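Shelf to Table: Progress on the Yimer Build

The Yimer project continued in the shared workshop through the winter. Its purpose remains modest: a two-armed machine, assembled from purchased arms and control software written in-house, that can take small packaged goods from one surface and set them on another. The present entry records the state of the hands, the fixtures and the task list.

The covering on the hand was replaced in October. The earlier sleeve snagged at the base of the fingers and had to be trimmed after every session. The new one is a dark ribbed knit, and the cable between the two middle fingers has been left accessible for service.

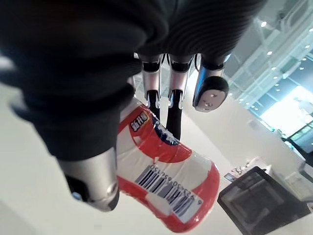
Bottle held between the thumb and middle fingers.

Bottles with glossy labels remain the most demanding items in the set. The grip force limit was lowered by 5 percent after two labels tore, and the Runditz controller now logs every change in finger position to a separate file. 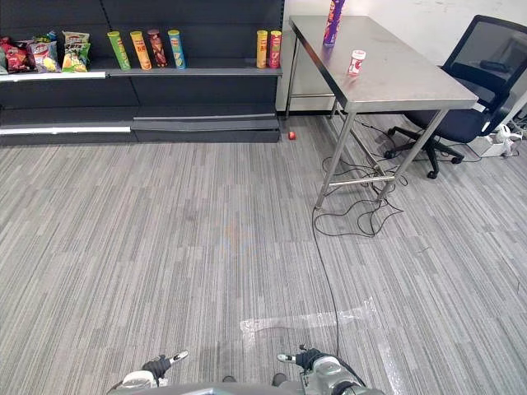 Posted by the author of the Yimer Build Log

The retail shelving was chosen for its low base shelf and its price. Snack canisters and bags serve as stock on the upper level, and the steel work table stands to the right of the unit. Clear tape on the carpet marks a boundary for the base. Cable routing under the table has not been completed and is carried over to the next work period.

Placement on bare steel is treated as a separate task. Reflections in the tabletop have confused the detector on several occasions, and a matte mat was considered and rejected on grounds of cost.

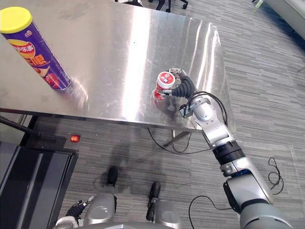
The Yimer Build Log

The item in the gripper is one of the smallest in the set. Canisters lying on their sides are listed separately in the task file, as the approach angle differs from that of an upright item. The Fastlow planner holds 174 stored approaches at present, most of them for upright items.

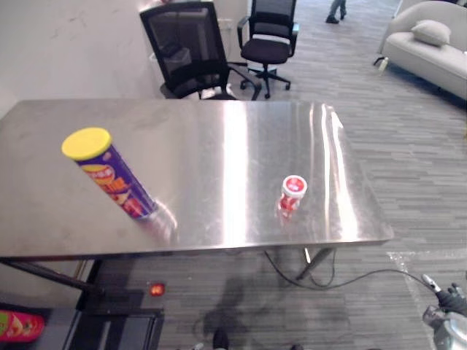

No. 258

Work on the planner will continue with mixed layouts, in which one item stands and another lies flat. The wrist mounts are also due for inspection, and replacement screws have been ordered. Readers who have asked for the parts list are advised that it will be posted once the wiring diagram has been corrected.

2 March 2024

Recent entries
Trimming the Knit Sleeve
Runditz Controller: Log Format Changes
Notes on the Piria Wrist Mount
First 1000 Cycles on the Left Arm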